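# Levwood Printed Drawstring Bag

The Levwood is a flat drawstring bag for giveaways, school events and trade shows. It is cut from one piece of cotton cloth, folded at the bottom and sewn up both sides, with a cord channel at the top. We print it with your logo or artwork on one side or both.

Most customers order it as a handout bag. It holds a catalog, a water bottle and a few small items, and it folds flat enough to mail in a large envelope.

## Sizes

| Size | Width | Height | Print area per side |
|---|---|---|---|
| Small | 10 in | 13 in | 7 x 8 in |
| Standard | 13 in | 16 in | 10 x 11 in |
| Tall | 13 in | 19 in | 10 x 14 in |

Sizes are measured with the bag lying flat and the cord open. Sewn goods vary a little, so please allow a quarter inch either way.

## Fabric and cord

All three sizes use the same plain-weave cotton. It is washed before cutting, so it shrinks very little afterward. Stock colors are natural, white, navy, dark green, black and brick red. Other colors can be dyed to match on orders of 2,500 bags or more.

The cord is braided cotton. White cord comes with the natural and white bags, and black cord with all the others. You can swap the two at no charge if you tell us before the proof is approved. A single cord pulls from one side and is the default. A double cord pulls from both sides and lets the bag be worn on the back — for this we add a metal eyelet at each bottom corner.

## Printing

Screen printing is the usual choice. The price includes one color on one side. We can print up to four colors per side, and each extra color needs its own screen. Very thin lines tend to fill in on this weave, so keep them at 1 point or thicker.

For photos or artwork with shading we use a heat transfer. It feels slightly stiffer than screen ink and costs more per bag, but there is no screen charge.

On navy, dark green and black fabric we lay down a white base under light colors. It counts as one extra color. If your logo is white only, no base is needed.

Send artwork as a vector file (AI, EPS or PDF) with the type turned into outlines. We can redraw a simple logo from a clear JPG. Name a Pantone number if the color matters to you.

## Ordering

- Minimum order: 254 bags of one size and one color. We cut from full bolts, and 254 is what one bolt yields in the Tall size.
- Samples: 2 blank bags per customer, free. You pay the shipping.
- Printed sample: made on request and billed at the screen charge, which is credited to your order.
- Production: 13 working days from proof approval.
- Rush orders: call first. We can't rush dyed-to-match colors.

Bags are packed flat, 400 to a carton in the Small size and 200 to a carton in the other two. Individual polybags are available but add to the cost and the carton count.

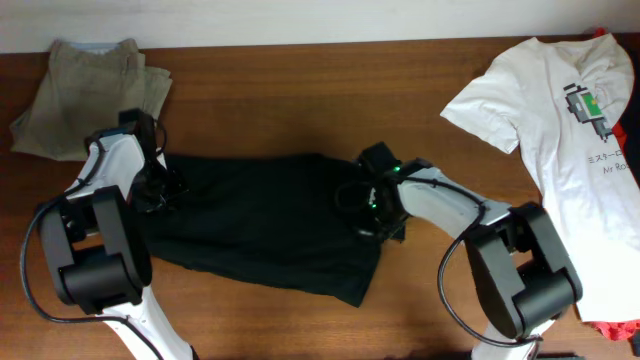
## Care

Machine wash cold, inside out, and hang to dry. Iron on the unprinted side only. Do not iron over a heat transfer from either side. Dark colors should be washed separately the first time.

## Related products

**Tokau Tote.** Open-top shopping bag in a heavier canvas, with long handles and an optional bottom gusset. Uses the same print areas as the Standard Levwood, so one set of screens works for both.

**Tudose Pouch.** Small zip pouch for pens, chargers or cosmetics. One-color print on one side only.

**Drosorlow Lanyard.** Woven or printed, with a choice of three hooks. Often ordered together with the Levwood for conferences, and we can pack one inside each bag for a small handling fee.

Prices on this page's rate sheet were last updated Saturday, March 7, 2020. For a quote, send us the size, fabric color, quantity, number of print colors and delivery zip code.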